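Notebook, folding table, back room at Drodholm
February 2019

Carrying on from the last entry. Main job was to agree how we fold the short-sleeved shirts before the next batch goes out, and to write it down so that Jörg and I stop doing it two different ways.

Stock first. Delivery note from Osel says 104 garments, mixed, tops and bottoms together. I haven't checked it against the bags and don't intend to until Ida is back. Josée has the note in the blue folder. Two bags are marked "Ko" in felt pen, and those stay shut.

Table was wiped down first thing. Use the soft cloth only. The scouring side of the sponge leaves marks, and the marks then pick up lint from anything dark.

Grey T-shirt with the small coloured print on the chest. We start with it face up, collar to the far side of the table, hem towards whoever is folding. Smooth from the middle outwards with the flat of the hand. Jannik smooths from the collar down, which pushes all the slack into the hem, and then the bottom corners bunch. If a corner does bunch, open it out before making any fold at all. A crease trapped at this stage is still there at the end and has to be undone from the top.
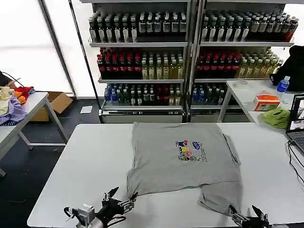 Sleeves next. Waltraud's way is to bring each side in by a third, with the sleeve turned back on itself so that it lies along the shirt and doesn't stick out past the other edge. Then hem up to just short of the collar, then in half once more. Jörg's way is lengthways in half first, sleeves together, then in three from the hem. His is quicker. Hers stacks better and keeps the print flat and in the middle when the shirt is turned over.

Tried both on the thinner jersey. The lengthways fold puts a line straight down the front, through the print if there is one. On plain shirts I can't see that it matters. On anything printed I'd sooner not have it.

Decision for now: Waltraud's fold for printed shirts, either for plain ones, but not both in the same pile. The piles lean if they are mixed.

Tried the folding board from Dokton again as well. It is cut for a larger shirt than most of ours, and the small sizes slide about on it. Fine for the extra large. Put it back behind the door.

Time allowed for a printed shirt is 60 seconds, from lying flat to on the pile. I was inside that on most of them and over it whenever a sleeve had turned inside out. Suggest sleeves are put right when the bag is emptied and not at the table. Same goes for pockets on the trousers.

On bundles. Soft grey things are the worst for this. Once one has been doubled over and has rolled at the edge, it is hard to say which end is which, and it's tempting to tug at whatever is nearest. Better to leave the bundle alone for a moment, find a hem or a seam with the fingers, follow it along to a corner, and only then lift. If no corner turns up, pick it up by the highest point, let it hang, and lay it down again.

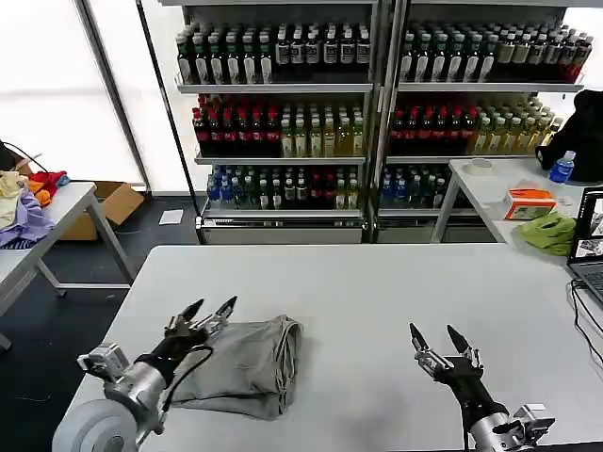 Don't try to save a bad fold by pressing on it. We have all done it. It looks all right until the next thing goes on top, and then the edge creeps out. Shake out and start again, even when the clock is running.

Lint roller is nearly finished. Ida to order refills, the wide ones if they still do them. The narrow ones took twice as many strokes and the sheets tore crossways.

Josée asked whether the labels should go on before folding or after. After, on the outside, bottom right as the pile faces you. Bag 1854 came back from Osel last August because the labels had been folded inside and their people had to open everything to find the sizes. I have the letter if anyone wants to read it.

Lighting is good enough for greys and blues. For black on black, seams are hard to find, so go by touch or take the garment over to the door.

Still to do:
Write out the printed shirt fold on one sheet and tape it up where it can be read from the table.
Ask Waltraud to go through it with Jannik.
Long sleeves. We haven't settled these at all. Jörg crosses them at the back, I lay them straight down, and neither holds once the pile is carried.
Find out from Osel whether they want trousers in halves or thirds. Their shelf depth decides it, and the measurement I wrote down last time can't be right.
Return the borrowed tape measure to Josée.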